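Pumalell's new phone pouch promises a lot, and the fine print takes some of it back

February 2020

Accessory maker Pumalell has put a new waterproof phone pouch on sale, and the claims on the packet are large ones. The pouch, called the Rumulent, is meant to keep a phone safe in the pool, in the surf, in the snow and in the bottom of a kayak. It comes in 4 colours and is said to fit nearly any handset sold in the past few years.

We have heard this sort of thing before. Every summer brings another clear plastic sleeve with a clip along the top and a lanyard that cuts into your neck, and every autumn brings a fresh lot of complaints from people whose phones no longer turn on. So it seemed worth reading the leaflet from front to back before repeating any of it.

The front of the leaflet says "fully waterproof". The back says the pouch has been tested in still fresh water to a depth of 3 metres. Salt water is not mentioned at all, which is odd for something sold with a palm tree on the box. Nor does the leaflet say how long the test lasted, or who did it. We asked Pumalell for the test report and were sent the leaflet again, this time as a PDF.

Then there is the seal. Pumalell says the clip has been opened and shut 300 times without wearing out. That sounds like plenty until you picture a week at the beach with children who want the camera every few minutes. A keen user could get through that number in one holiday, and the company would not tell us what happens to the seal afterwards.

The touch screen claim is also a bit slippery. Calls and photos are supposed to work through the plastic, and in dry weather they probably do. Under water is another matter. Most phone screens get confused when they are wet, and a thin sheet of plastic with water pressed against it is not likely to help. The leaflet gets around this by advising owners to start the camera before going in and use the volume button to take the shot. Fair enough, but that is a workaround, and it sits oddly beside a headline promising "full touch control everywhere".

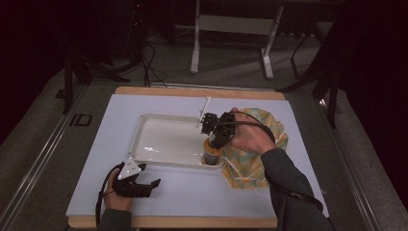
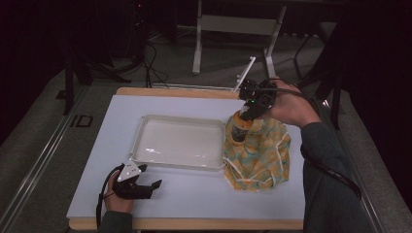

Kopecký, writing in to our reader inbox after we first mentioned the pouch, thinks we are being too hard on it. A pouch at this price was only ever meant to stop splashes and sand, the message says, and anyone who takes an expensive phone snorkelling in a plastic bag should know what they are risking. The same reader has used an older Pumalell sleeve on canoe trips since October without any trouble, apart from some fogging on cold mornings.

That may be so, and it would be a fine defence if the box said "splashes and sand". It says "dive in".

The price is $23, a good deal less than a hard case and a good deal more than the unbranded sleeves in the bargain bin, which look much the same to us. Pumalell says the difference is in the thickness of the plastic and the quality of the clip. It did not give a figure for the thickness.

Buyers should also look at the warranty. It covers the pouch against faults in the plastic and the stitching on the strap. It does not cover the phone inside, and it is void if the pouch has been "used under water in a manner that is not recommended". We could not find a list of the recommended manners. A replacement pouch is not much comfort to someone whose phone has just been drowned in the old one.

The retailer Tridska, which is selling the Rumulent online and in its stores, has copied the "fully waterproof" line onto its own product page without the depth limit. When we pointed this out, the store said it relied on the wording supplied by the maker and would pass our comments along. The page had not changed at the time of writing.

If you do buy one, the oldest trick still works - fold a dry paper towel inside, seal it up, hold it at the bottom of a full sink for half an hour and see if the paper comes out dry. Pumalell suggests the same test, in small grey type under the washing instructions.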